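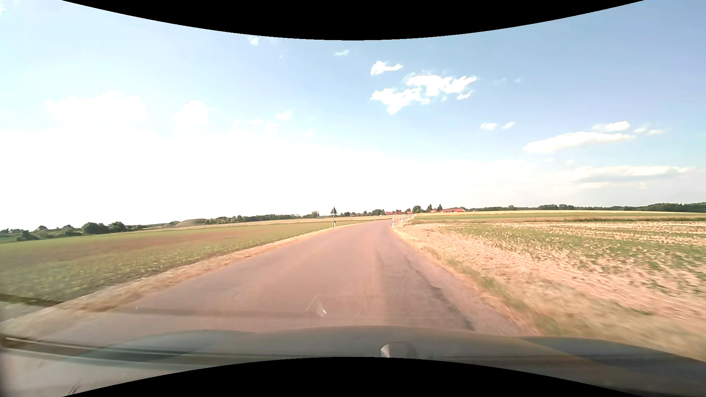 The long way to Tenbridge

Mon 6 April

Posted by the Sourdough Skeptic

So I finally gave up on the starter. Two weeks of feeding it, talking to it (yes, really), moving it from the fridge top to the windowsill and back, and it still smelled like nail polish remover and did nothing at all. I poured it down the sink before breakfast, felt guilty until lunch, and then decided I was going to drive over to Tenbridge and buy a proper loaf like a normal person.

I took the back way, past Inach, because the main road has been a mess ever since October and I can't face those temporary lights anymore. It's only a little country road, fields on both sides and not even a line down the middle, but I had the windows down and the radio up and it did me more good than the bread did!

The bakery is called Pruvometti and I have been meaning to go for ages. It's tiny - 2 tables, one of them wobbly - and they only do 5 kinds of bread, which I love, because I am hopeless when there's too much choice. I got the dark rye and something with olives in it and then, at the register, a bun with orange peel that I hadn't planned on. It came to 19 dollars, which made me gulp a bit. The olive one was half gone by the time I pulled into my driveway, so I can't complain too loudly.

I asked the girl behind the counter about my starter and she said it was probably hungry, and that I should feed it twice a day and use rye flour. Well, too late now. She offered me a spoonful of theirs in a paper cup and I said no thank you, very firmly, and then thought about it the whole way home. I may go back for it on the weekend. Or I may not. The jar is washed and drying on the rack, just in case.

Other things: the Garba is making that clicking noise again on the spin cycle. I pulled it out from the wall, found one sock and a clothespin, pushed it back, and it still clicks. The little display says E 616 and the booklet stops at the five hundreds, so that's helpful. I'm going to keep doing small loads and pretend I can't hear it.

Soup for dinner, with the rye toasted and far too much butter. Need to buy more butter.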